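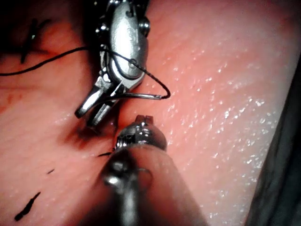 Suturing practice - thread length and knots

Posted by chettiar_s
2018-12-02

I've been working on simple interrupted stitches on pads and I'm stuck on two things. The first is how long to cut the thread. I start with a long piece because I hate reloading, and by the second stitch it has looped round the instrument. The second is the knots. Mine hold for a bit and then the first throw slackens before I get the next one down.

Black braided thread, curved needle, ordinary pink pad. What length do people use?

Reply from yamuna_c

For one interrupted stitch I cut 11 cm. For a running stitch you need more, obviously. If the thread is lying over the top of your needle driver before you've even gone in, move it first. It takes a second and saves you untangling it later.

Hold the needle further back from the point as well. Most beginners grip it too near the middle and then have to push instead of turning the wrist.

Reply from Miloslav Mikuš

I disagree about 11 cm. It's fine if you never drop the short end, but a beginner will drop it. I'd go to 15 and accept some waste. Thread is cheap, and I get mine from Van Wyk in boxes of 100.

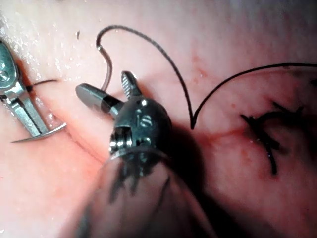 On the slack first throw, make it a double. Lay the loop down loosely, go round twice, then pull the ends flat and in opposite directions. If you pull upwards it lifts the edge of the cut and you lose the tension as soon as you let go. After that, single throws, changing direction each time. I do 4 in total with braided.

Reply from yamuna_c

4 is too many for a practice pad. You end up with a lump. Three is plenty with braided if they're square.

Reply from chettiar_s

Thanks both. I think I've been pulling upwards. Will try the double throw tonight. How long do you leave the tails? I've been cutting mine right down and one came undone.

Reply from rosine_l

Don't cut them right down. I leave 5 mm on practice work so I can see them and pick them up when I want the stitch out again.

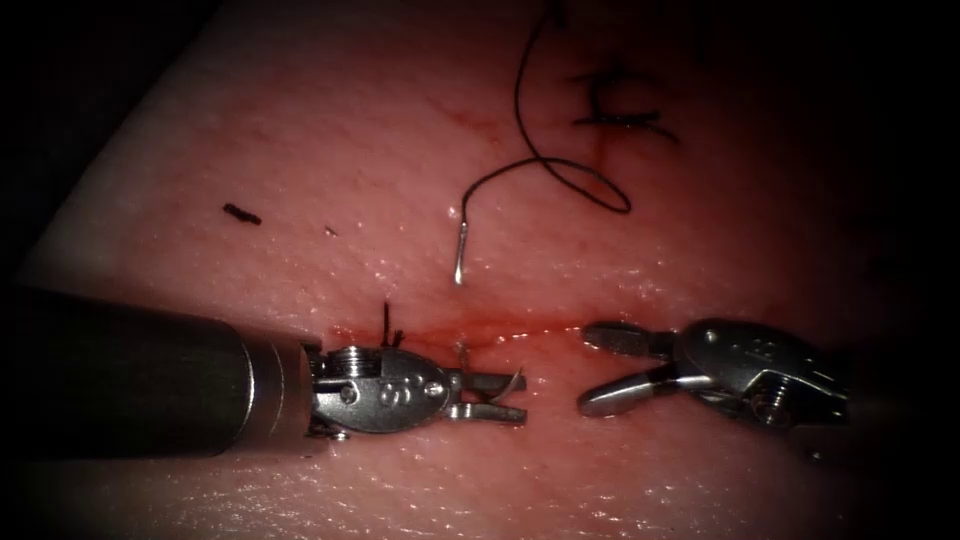 The other thing is where you put the needle between throws. Know where the point is before you reach across for the tail. I used to let mine hang and I'd snag the edge of the cut every time.

Also check your pad. My old Pellance one had gone soft along the cut and nothing would hold in it, however I tied it. I spent most of February blaming my knots.

Reply from Miloslav Mikuš

Agree on the tails. Still say four throws.

Reply from chettiar_s

Did a row with the double throw and longer tails. Two slipped, the rest are still tight. I used 15 cm and did get it tangled once, so I might try something in between.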